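Storing caps and cloth bags over the winter

tgeagea
I have 13 cotton caps and a pile of canvas bags to put away until spring. Last January I left them in a cardboard box in the basement and three came out smelling musty. Is a plastic bin any better?
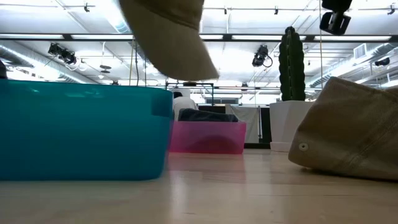
Khaki caps and the teal bin

darwish_attic
Plastic is fine if everything is bone dry first. Leave it all out overnight, then pack it. I've used the same Plomex tote for 8 years with no smell.

loren40
I disagree. A sealed bin traps whatever damp is already in the cotton. I use an open shelf and an old sheet over the top.

darwish_attic
An open shelf in a basement? You'll get dust and moths.

loren40
Never had a moth. Mine is upstairs, though.

tgeagea
Upstairs isn't an option for me, the closet is full. I could leave the lid off.

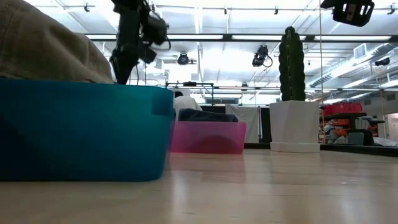
The other thing is the brims. If I stack the caps inside each other, do they keep their shape?

luvlow
Yes, if nothing heavy goes on top. Put the bags at the bottom.

loren40
Agree on that part. Still wouldn't use the bin.

tgeagea
Going with the bin, no lid. Thanks.
Tamer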